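4.2 Small objects on textile floors

The third group of chores concerns objects which lie on the floor and must be removed before a vacuum cleaner can pass. In the survey of households in Brelen, which was completed in May, this chore was named more often than we had expected. People do not think of it as work, yet they do it every day: a hair band under the chair, a piece of string, a thread from a sleeve. Older participants told us that bending down for such things is the part of cleaning they would most like to give away.

For a machine the difficulty is of another kind than in Section 4.1, where cups and boxes were moved between shelves. A cup has a known shape and stands above its support. A thread has almost no height, and its shape is different each time. On a carpet with a pattern, it is also hard to separate from the fibres around it. Our detector was trained on 3,000 images of floors, and it was reliable on plain surfaces. On striped carpets it often proposed a dark stripe as an object, and in several trials it passed over the real one.

The trials were done in the flat laboratory at Girura with the protocol of Salian (see Section 3). Each trial began with one object on the carpet and ended when the object was in the tray or when 31 seconds had passed. The operator, Indira Salian, was allowed to stop the arm but not to correct it. We used 13 objects in total, of which 4 were threads or cords. The remaining ones were buttons, clips and pieces of paper. The order was drawn by lot before each session, and the carpet was brushed between sessions so that the marks of earlier attempts did not help the detector.

Rigid objects were in general collected at the first or second attempt. With threads the result was much weaker. The usual failure was that the fingertips closed above the thread and came up with nothing. When the arm was commanded to go lower, the fingers pressed into the pile and the force limit stopped the motion. A person solves this without thinking – the finger pad rolls the thread a little until it stands up from the fibres, and only then the pinch begins. We tried to copy this rolling movement, but the Drurkeo controller is too slow to feel the first contact. Figure 7 gives an impression of how small the target is in comparison with the hands.
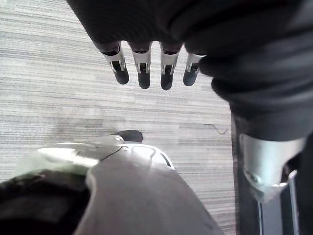 Figure 7. Wrist camera view of a short dark thread on striped carpet, with a four-fingered black hand at the top and a light grey gripper in the foreground.

Changing the fingertips is one possible remedy. Ackermann pads with a softer surface were ordered, but they arrived after the trials were closed on 2 July 2021 and are not part of the results. A second remedy is to leave the thread to the vacuum cleaner and to collect only those objects which could block it. For a household this may be quite acceptable. It means, however, that the machine must decide what is dangerous for the brush and what is not, and this question of sorting is taken up again in Section 5.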